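Greifer verliert nach Backenwechsel die Mitte -- Zelle Skernach, Teile sitzen schief

Meriem Soliman
Hallo zusammen, kurz und unter Zeitdruck, sorry. Wir haben eine kleine Beladezelle von Skernach vor der Drehmaschine, Parallelgreifer mit zwei Fingern, pneumatisch, Steuerung Senivik. Läuft seit Februar eigentlich brav. Gestern Finger getauscht, die alten waren an den Innenflächen eingelaufen. Neue Finger vom gleichen Zulieferer (Swanepoel), gleiche Zeichnungsnummer, dachte ich jedenfalls.

Seitdem: Teil wird gegriffen, aber beim Einlegen ins Futter schiebt es das Teil seitlich weg. Man hört es richtig, so ein Knacken. Rohteile sind Bolzen, 30 mm Durchmesser. Geht mal gut, mal nicht. Von der letzten Kiste waren 20 Stück schräg gespannt, Ausschuss.

Was ich schon gemacht hab:
Luftdruck geprüft, passt.
Schrauben nachgezogen, kreuzweise.
Referenzfahrt neu.
Futterbacken sauber gemacht, keine Späne drunter.

TCP hab ich nicht angefasst. Muss man das nach einem Fingerwechsel?? In der Anleitung steht nur "Werkzeugdaten prüfen", super hilfreich. Und wenn ja, wie macht ihr das ohne Messtaster? Sollte bis zur Spätschicht wieder laufen.

Charmaine Naidoo
Hatte ich auch mal. Greifer war hin. Neuen bestellt, Ruhe war.

Anathi Botha
Bitte nicht gleich den Greifer tauschen. Erst mal gucken, was sich überhaupt geändert hat, und das sind die Finger.

Zuerst Luft weg, Zelle gesichert, Finger wieder runter. Auflageflächen anschauen. Bei uns klebte mal ein Rest Schraubensicherung unter einem Finger, sieht man fast nicht, und der Finger stand vorne trotzdem deutlich schief. Mit Ölstein einmal drüber, abwischen, trocken montieren. Passstifte kontrollieren! Wenn die fehlen, kannst du kreuzweise anziehen so viel du willst, der Finger wandert im Schraubenspiel. Und zwar jedesmal anders, würde zu deinem "mal gut, mal nicht" passen.

Dann beide Finger nebeneinander auf die Messplatte und die Länge vergleichen. Auch mit den alten. Gleiche Zeichnungsnummer heißt nicht gleicher Index, da bin ich selber schon reingefallen.

Danach TCP. Ja, muss man, zumindest prüfen. Ohne Taster geht es so: Prüfdorn ins Futter, spannen, Roboter mit offenem Greifer langsam ranfahren, Handbetrieb, reduzierte Geschwindigkeit. Mit Fühlerlehre links und rechts den Spalt messen. Muss beidseitig gleich sein. Ist er das nicht, die halbe Differenz im Werkzeugkoordinatensystem korrigieren, nicht in der Einlegeposition!! Sonst stimmt die Ablage hinten nicht mehr und du suchst morgen weiter. Dann Handgelenk um 180 Grad drehen und nochmal. Wenn der Fehler mitdreht, liegt es am Greifer bzw. den Fingern, bleibt er stehen, liegt es an der Position oder am Futter.

Fatima Maluleke
Kann Anathi nur zustimmen, noch was zur Simulation. Falls ihr die Zelle offline programmiert habt (wir nehmen Ollia dafür): das Fingermodell dort muss mit getauscht werden. Bei uns war es der falsche Index in der Bibliothek, Stunden gesucht.

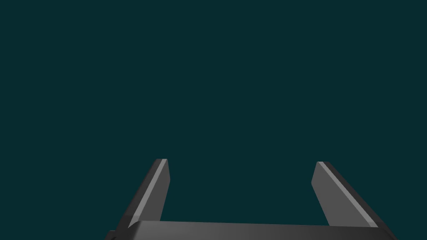
Fingergeometrie im Modell prüfe ich immer zuerst allein, ohne Maschine und Futter drumrum, sonst klickt man ständig das Falsche an. Greifer ganz auf, Blick von schräg hinten oben über den Greiferkörper, Hintergrund einfarbig. Man sieht die beiden Finger dann schön gegeneinander, die Spitzen auf etwa gleicher Höhe, gerade abgeschnitten, außen die helle Fase. Verlass dich aber nicht aufs Auge, Spitzenabstand im Modell messen und mit dem Messschieber am echten Greifer vergleichen, beide Male ganz offen. Und Abstand Flansch bis Fingerspitze, den vergisst man gern. Bei uns fehlten da 15 mm, weil noch ein altes Zwischenstück drin war bzw. eben nicht mehr.

Wenn Modell und Werkzeugdaten auf der Steuerung auseinanderlaufen, erst die Steuerung richtig einmessen, dann Werte ins Modell übernehmen. Nicht andersrum. Backup vorher ziehen -- ja, auch wenns pressiert.

Meriem Soliman
Danke!! Ein Passstift hat gefehlt, links. Lag noch im alten Finger. Neu gesteckt, Finger sitzt, Spalt mit Fühlerlehre jetzt beidseitig gleich. TCP musste ich trotzdem ein bisschen korrigieren. 29 Teile durch, alle gerade gespannt. Drehprobe mit dem Handgelenk mach ich nacher noch, Index von den Fingern frag ich bei Swanepoel an.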